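# Comparing bare and taped fingertips on a two-finger gripper

2/26/23

Use this test when you want to know if a layer of tape improves the grip enough to be worth the bother. You need the gripper mounted on the arm, a wrist camera, a roll of coloured tape and a few small parts. We ran ours on the Slaoui controller with the stock fingers.

## Bare fingers first

1. Clean the fingertips and the table with a dry cloth.
2. Set the closing force to the value you use every day. Leave it alone until both runs are finished.
3. Open and close the fingers a few times and check that they meet evenly.
4. Run 200 picks. Log each one as held, slipped or missed.

Kenza Benmoussa wrote our log sheet. It has one column for the part and one for the result.

## Taping

1. Cut two strips of the same length.
2. Wrap one round each tip, starting on the outer face. Overlap the layers and press the folds down with a thumbnail.
3. Keep tape off the finger bases and clear of the screw holes.
4. Close the gripper slowly. If one tip touches early, take the tape off and start again.
5. Reset the closed position in the controller. The tape adds up to 2 mm, and the old zero will report a grip on nothing.

Creases are fine on the outside. On the gripping face they make thin parts tilt.

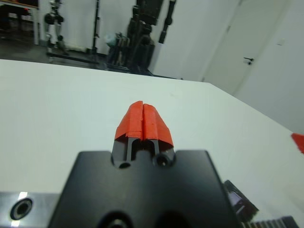
*Wrist camera view: red-orange tape on both fingertips, gripper nearly closed.*

## Second run

Repeat the picks with the same parts in the same order. Check the tape after every 34 picks and replace it if an edge lifts. Note the pick number when you do.

Compare slips part by part before looking at the totals. Reda Nasr keeps the blank log sheets with the Tratov spares.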